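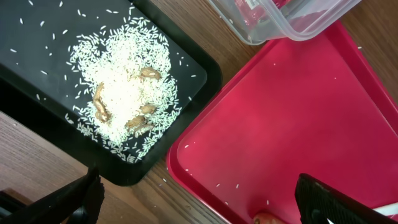
Clotilde Sabatier relisait la dernière ligne de son tableau. 2,484 essais, et la colonne des échecs ne voulait pas devenir plus courte.

« Il trie bien quand le riz est en couche mince, dit-elle. Quand les morceaux sont enfoncés, il hésite, et puis il prend surtout du riz. »

Takumi Hayashi était assis de l'autre côté de la table, les mains sur les genoux. Il avait proposé la méthode au mois de novembre, dans un couloir de l'institut Curolden, et depuis ce jour il la défendait avec une politesse qui la fatiguait un peu. Son idée était simple à expliquer : avant de saisir, le bras devait toucher. Une pression très légère, à côté de l'objet, pour apprendre ce qui se trouve dessous. Ils avaient appelé cela Taltik.

« Combien avec le toucher ? demanda-t-il.

– 133 essais. 43 échecs.

– Et les autres, ils sont tombés où ?

– Dans le mauvais plateau, pour 33 d'entre eux. Le reste, je ne sais pas. Je n'ai pas noté. »

Elle eut honte de cette phrase. Chez Matis, où elle avait fait sa thèse, on notait tout, même la température de la pièce.

Takumi se leva et se pencha vers le poignet du robot. Il resta longtemps ainsi, comme on regarde dans un puits.

« Ma grand-mère triait les haricots le soir, dit-il enfin. Elle ne regardait pas ses doigts. Elle parlait avec nous, et les petites pierres sortaient toutes seules.

– Ta grand-mère n'avait pas besoin d'un seuil de pression.

– Elle en avait un. Mais elle ne nous l'a jamais dit. »

Clotilde rit malgré elle. Elle ouvrit le fichier des paramètres, effaça la valeur qu'elle avait choisie la semaine précédente et en écrivit une plus basse. Puis elle ajouta une colonne au tableau, avec le titre « où », et elle lança l'essai suivant.

Le bras descendit lentement. Takumi avait déjà pris le crayon.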